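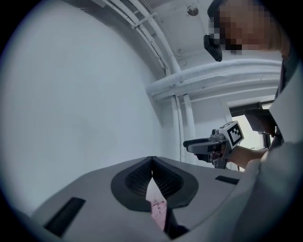 Hanan Sabbagh has spent eight years trying to get machines to fold, sort and put away small things. At Narero, where she runs the manipulation group, the question she hears most is when a robot will do the laundry.

"It can do some of it now," she says. "Give it 40 towels of one size and it gets through them. Give it a drawer of mixed socks and it stalls."

Soft objects remain the hard part. A person knows by touch when cloth has caught — a gripper mostly has to guess.

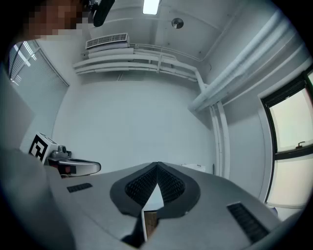 Sabbagh puts more faith in grip than in strength. She favors textured pads like the ridged, honeycomb-patterned ones that slope toward each other inside the dark rim of the gripper, with a small white tip between them. "Smooth fingers drop things," she says.

Shops may come first. Her group has logged 1627 shelf-stocking attempts for Skurnico, mostly with boxes. Would she buy a home robot herself? "For dishes, maybe. I'd still do the socks."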